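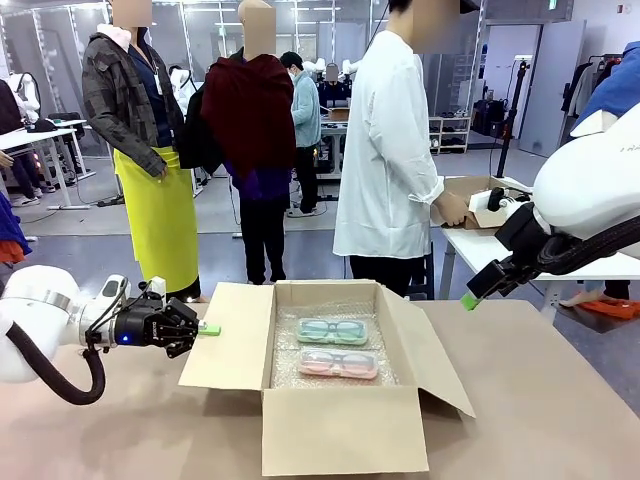 **Ticket: Osideck packing set, episodes failing the Trorna checker**
Opened by: Kumudini Samarakoon
Assigned: Virgilio Gatchalian
Status: open (was closed, see below)

The checker has thrown out 11 of the last 20 packing episodes with "object count mismatch", and I don't believe the count is the fault. The task sheet says two cases in the carton, laid on the bubble wrap, flaps open at the start. Two glasses cases are in there, one mint and one pink, side by side, as written. The checker still reports 4 objects. My guess is that it sees the glasses through the lids and scores them as separate items, but a guess is all it is.

**09:40 - Virgilio**
Rissanen support say the clear wrap is causing reflections and want us to swap it for paper. Can we try that first?

**09:55 - Kumudini**
We can, but I'd like to know what they base it on. Did they open any of the files or did they read the ticket title? The wrap was in the April set too and that passed. Changing the lining also means the new episodes won't match the old ones, and then someone has to decide which half we keep.

**11:20 - Virgilio**
Ran 4 episodes with paper lining. Same operator, same start pose, both arms. All 4 rejected, same message. Wrap is back in.

**11:30 - Kumudini**
Thanks. Please mark those 4 as test so they don't end up in training.

**13:05 - Virgilio**
Marked. Rissanen now suggest it's the light-green pieces in the grippers and that the checker takes them for extra stock. They've sent a new mask file and closed the ticket at their end.

**13:25 - Kumudini**
Reopened. One piece per gripper plus two cases does make 4, I'll give them that. So does two cases plus two pairs of glasses. Both stories fit the number, so the number settles nothing. Has the mask been tried on a rejected file?

**14:50 - Virgilio**
Tried on all 11. 2 now pass, 9 don't. In the 2 that pass the count comes out as 2. In the rest it's still 4, sometimes 3 partway through.

**15:10 - Kumudini**
Then I'm not calling it fixed. A mask that works on 2 files out of 11 could be helping by luck. Next steps:

- run the mask on the 9 that passed this morning and see if any of them break
- record 2 episodes with empty cases, nothing else changed
- leave the checker threshold alone, whatever Rissanen say
- no uploads to Dasumum from this set until I've looked at the results

**15:15 - Virgilio**
Empty cases first, then the mask run. Will post the file list when both are done.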